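Packing chips in a gift bag – top or bottom?

tapley_88
Putting together a thank-you bag for my neighbour, just chips and a few wrapped lollies. The Oltmont blog reckons chips go in first, standing up, so they fill out the bag. I'm not convinced. Anyone done it that way and had them arrive whole?

gumleaf
Never. Chips go in last, every time. That blog also says tissue paper "absorbs shock". Sure it does.

Chun-hung Man
Depends on the bag. A crisp packet is mostly air, so it copes standing up if nothing heavy leans on it. I do mine on the kitchen bench with the handles folded outward so they don't snag on the packet.

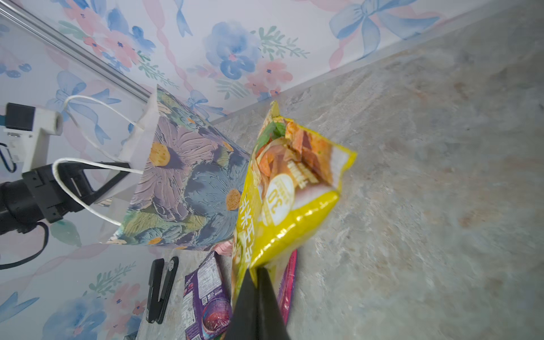 Lollies go down the sides after that. If you've got a jar or a tin, different story, that goes on the bottom and the chips sit on it.

gumleaf
Mostly air until someone puts the shopping on top of it in the boot. Then it's crumbs.

evelum
Who's driving it anywhere? It's for a neighbour.

tapley_88
Next door but one – so no boot. Still doubtful about the rope handles though, the last paper bag I bought let go at the knot.

gumleaf
Then carry it from underneath. And skip the tissue.

Contact us | © Zuvus Forums | Back to top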